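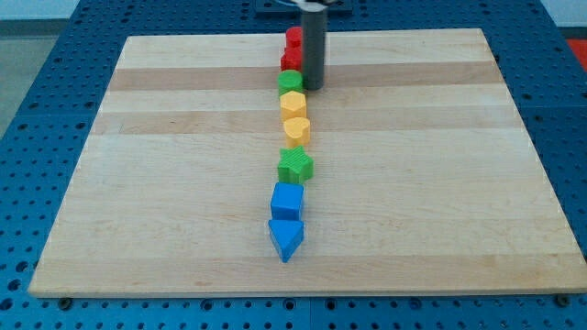

How does a person teach a robot arm to put things in order without writing a program? The person moves the arm through the task, either by holding it or from a small controller, and the computer records every position so the arm can learn from it.

Nisreen Obeidat has done this work at Sestmont for two years. When we met, her task was to arrange coloured shape blocks in one line on a wooden board.

"Visitors think the line is the difficult part," she told me. "For me it is the letting go. If I open the gripper too quickly, the block turns a little, and then the next one has a bad neighbour."

She started with hand guiding. The motors are made soft and the teacher pulls the arm with her own hands. "You feel the weight and you feel the table, so you learn fast. But my hand was always in front of the camera, and after one hour my shoulder was tired."

Now she mostly uses remote control. She sits at the side and moves a smaller arm, and the big one follows. I asked her what is lost in this way. "The touch," she said. "I must look at the shadow to know if I am near the wood. In October I pressed too hard many times. Then Fares Kassab changed the settings and it became more gentle."

The collection for this task has 2941 recordings, and 918 of them were made by hand guiding. Kassab, who trains the model, keeps also the recordings with mistakes, if the teacher repairs the mistake before the end.

"When a star goes crooked and Nisreen pushes it back, I am happy," he said. "The arm will also make crooked stars. It has to see how a person comes out of this."

They do not agree about speed. Kassab would like all teachers to work at the same rhythm. Obeidat finds this unnatural. "With a cube I am quick. With a heart I think first where to hold it. Why should I hide that?"

A new teacher, Dima Jaber, practises for five days before her recordings are kept. Obeidat gives her only one rule at the beginning, to stop completely before each grasp. "She finds it boring," Obeidat said. "I also found it boring, and I still do it."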